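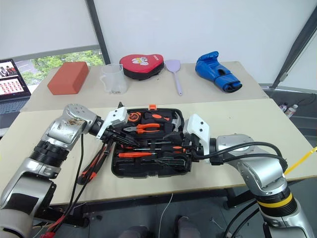 Workshop notebook, Amness bench group
Sat 25 July
Entry by Signe Engebretsen. Read and initialed by Eskil Engström.

Subject: tool case task, two arms. Continued from the April entries on single-arm lifting.

Purpose. The group was asked to give an opinion on whether the two-arm bench can take over small tidying chores in a workshop or a home. The tool case was selected as the first chore of the series. The work consists of taking hold of the open case from both sides, turning it to face the user, lowering the lid and closing the latch. An adult does this without thought. It is a fair measure of where the bench stands today.

Setup. The case is open on the near table, tools in their molded places: pliers, tape measure, hammer, screwdriver. The left gripper bears on the left edge and the right gripper is clamped on the right side. The tools are to remain in the tray for all trials. Eskil proposed an empty case for the first trials and this was considered, but an empty case does not represent the chore, and the weight of the hammer in one corner is part of the difficulty.

The objects for the later chores are kept on the far table and are not to be moved between trials: foam brick, measuring cup, heart-shaped punching pad, spatula, boxing glove. Colleagues using the room on weekdays are requested to respect this. The measuring cup is clear plastic and will be the hard one for the vision software, in my opinion. The glove and the pad are soft and were chosen for the question of grip force.

Trials. We completed 15 trials of the full sequence under the Jumen controller, with the Dolmont grip settings left as they were in April. In 4 of these the case was turned, closed and latched with no help. In 2 the case slid out of the left gripper during the turn and the trial was stopped by hand. In the remainder the lid was closed but the latch was not engaged, or was engaged only after a second attempt by the operator.

Observations.

1. Holding the case from both sides is no longer the problem. In April the single arm pushed the case along the table and could not lift one side without tipping the other. With two arms the case stays level.

2. The turn is slow, and it is slow because the arms wait for each other. If the left arm arrives early it presses, the case shifts toward the right, and the right gripper must correct. Eskil has noted the same behavior with the bread tray in the Bråten kitchen trials. It should be handled in the controller, not with stronger grip.

3. The latch is small and placed on the rim of the case. The finger parts cover it as they approach, and at that point the software is working from its last estimate. Most failures happened in this step.

4. Tools stayed in the tray in all trials except those where the case slid. In one of those the screwdriver left its place and had to be put back by hand.

Cables. Before each trial the operator is to check the cables below the left gripper, where they hang over the front of the table. A connector that catches on the table edge will spoil a trial and may pull loose. The loop along the top of the right arm should be checked at the same time. I would like a clip fitted before the next session - Eskil to look for a suitable one.

Housekeeping. The left wrist housing has brown marks on it. To be cleaned with a dry cloth only, no solvent near the joint. The log for the session is saved on the laptop under run number 788.

Opinion for the record. The question put to us was whether a machine can do this chore yet. For the holding and turning, the answer is yes, with supervision and at a pace no paying customer would accept. For the latch, the answer is no. Eskil holds a more favorable view and considers that a change of approach angle would bring the latch within reach this season. I have agreed to test his angle before anything is sent to Amness management, and the difference of opinion should be stated in that report.

Neither of us would at present leave the bench to do this work alone in a room with children or animals.

Next session.
- Eskil's approach angle on the latch, same case, same tools.
- Arms started with a shared timing signal, if Jumen can supply it.
- If both are satisfactory, proceed to the foam brick, then the spatula. The measuring cup last.
- Grip settings for the glove are still missing from the Dolmont sheet. Signe to request.

Addendum, same day. Eskil asks that it be noted that the second stopped trial was his, and that he reached for the stop earlier than was needed. I have left the count as it is.

Last updated: Sat, evening, S.E.
2 comments · 4 shares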